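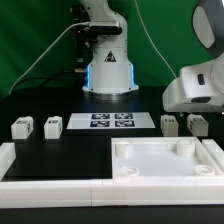
September 2019, Friday

Up before six. Porridge, flask, two rounds of cheese and pickle. Left the house key under the pot for the boiler man and caught the early bus to Astamham with a few minutes in hand. It goes all round the villages before it gets anywhere, and the driver stopped at Tastiveck for a good while with the engine off. Read the museum leaflet again while we sat there. It says open Wednesday to Saturday, last entry an hour before closing, bags to be left at the desk. It doesn't say when closing is.

I have been meaning to see the Ó Conaill locks for years. My father used to talk about them. He went in May one year with the works outing and came home wanting to take every lock in the house apart, and did the pantry one, and it never shut properly again. We kept a chair against it. I had the idea the collection was in one room, but it has a floor and a half, with the half being a landing and the top of the back stairs.

Museum is in the old corn exchange. Door is round the side now, through the yard, and the big front doors are kept shut. Rang the bell, waited, rang again. A woman let me in and said they had been having trouble with the bell and sometimes it only sounds in the kitchen. Ticket was a proper torn one off a roll. Concession, paid in coins. She asked for my postcode and I gave it.

Started on the ground floor although the locks are upstairs. Town history: weights and measures, a fire pump, butter pats, a model of the railway station as it was before they took the canopy off. The model was under a cover with a good deal of dust on the inside of the glass, which must be a nuisance to get at. There is a bench opposite it. Had a sit and a look at the trade directories, which you can take off the shelf. Found the chandler's where Great Aunt Win worked, listed under the name of the man before. Wrote down the page.

Upstairs by half past ten. The locks are arranged by how they work and not by age, so you get a modern padlock next to a thing dug out of a field. I found this confusing for the first case and after that I preferred it. Warded locks first, then lever, then pin tumbler, then a long case of what the label calls puzzle locks, with hidden keyholes and screws that have to be turned out of the way before the key will go in. The catalogue gives 1,935 items in the collection altogether. Not all of them are out. The woman at the desk said the rest are in the store and you can ask for one by number if you write beforehand, and they will bring it to the reading table for you. I hadn't written beforehand.

What I liked best was a wooden door lock from a barn with a key like a toothbrush. You push it in and lift, and the pegs go up, and you slide the bolt back. There is one you can try, fixed to a board by the window, and I tried it several times. A boy came and stood by me so I let him have a go. He got it first time. His grandmother said he was the same with the biscuit tin.

Next best was a box from Peltau, a strongbox for a guild of rope makers, with bolts all round the inside of the lid that go out together with one turn of the key. The false keyhole is on the front with a handsome plate round it and the real one is in the top under a stud. Label says it was made to hold the guild's papers and funeral money. The lid is propped open with a mirror behind so you can see how the bolts run. Tried to draw it. My drawing is on the back of the leaflet and is no good. The bolts look like sausages.

The label on the Peltau box was translated by a man called Ottó Csonka, whose name is on a good many of the labels on that side. I asked about him. He came to Astamham to work at the lock factory, stayed on after it shut, and did the catalogue in the evenings with the Ó Conaill family's permission. The old card index is on show with his handwriting on it. Very small upright writing in blue ink. He put a cross in pencil by any lock he had never got open. There are a fair few crosses. I think I should have liked him.

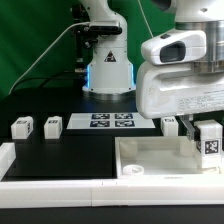 White arm with a blue light round its base.

Came down at noon for a break. You can't eat in the galleries and there isn't a café, but they let you have your own food in the yard, where there are picnic tables. Bit of sun on the far one. Sandwiches, tea, an apple that had gone soft on one side. A wasp was very interested in the pickle so I ate standing up for part of it.

Back in for the talk. It was on the notice as a short introduction to keys and I nearly didn't bother, but it was included. Denise Oakley gave it. She has looked after the collection for 10 years and before that was a school dinner lady, and learnt it all from the card index. She had a tray of blanks and a file, and passed round a key that someone had cut wrongly, and then the right one, and asked us to find the difference. I couldn't. The man next to me could, but he used to be a locksmith's rep and I thought he might have kept quiet a bit longer.

Things I want to remember from it. The fancy part you hold is the bow. The part that goes into the lock and does the work is the bit. A skeleton key is one that has had most of the bit cut away so that there is nothing left to catch on the wards. A churchwarden's chest would have several locks with a different person holding each key, so they all had to be there to open it, and in one parish near Tastiveck they lost a key and went without the chest for the whole of a winter, then paid a smith to take the hinges off. She showed us the bill, or a copy of it. The smith charged for the hinges, for his beer and for "waiting on the vicar".

I asked her whether museums ever get locked out of their own cases. She said yes, and told us about one Saturday with a school party due. I won't put it all down. She got in with a butter knife from the kitchen, and they have had a key safe ever since.

After the talk went back up to see the landing, which I had missed. It is mostly prison and asylum locks, and handcuffs. Didn't stay long with those. There is a good cupboard at the end with post office keys and a row of railway carriage keys, and I found the same pattern as the one in Dad's toolbox. I had always wondered what it opened. So he must have got it off somebody at the station. I'll ask Brian if he knows anything, although he'll only say he doesn't.

Shop is a shelf by the desk. Postcards 50p each. Bought 2, one of the barn lock and one of the Peltau box, so now I have a proper picture of the bolts. They had the catalogue as well but it is a heavy thing and I would have had to carry it. There was a tea towel with keys on it. I put it back and then went and got it for Maureen, as it is her birthday before I'll be in a shop again. Signed the visitors' book. The person before me had written "Very interesting, cold feet" and I would agree with that. The upstairs floor is stone at the landing end and it comes up through your shoes.

Had nearly an hour before the bus and walked down to see where the factory was. It is flats now, with the gatepost left standing and the firm's lock still set in it, painted over so many times you can't make out the keyhole. Walked back by the river path. Blackberries over but plenty of sloes. Church was locked, with a notice to say the key could be had from the house opposite. I didn't like to disturb them so late in the afternoon, but I looked through the grille in the porch door at the lock and could tell it was a lever one, or thought I could.

Bus was late. Stood with a couple from up the valley who had come for the shoe shop and found it closed for stocktaking. Home by half past six. Boiler man had been and left a note saying it wants a new valve and he will ring. He had put the key back under the wrong pot and I had a few minutes of looking.

Beans on toast. Put my feet in a bowl.

Got the oil out after supper and had a look at the pantry lock, which I have kept in the drawer all this time. One of the springs has gone, as far as I can see, and there is a screw in it that doesn't belong. Might write to the museum and ask if they know where you get springs. Will also ask for one of the locks with a pencil cross, if they'll let me pick, and go again when the weather is better. Must take thicker socks.

Ring Maureen. Put the bin out. Library books are due back tomorrow.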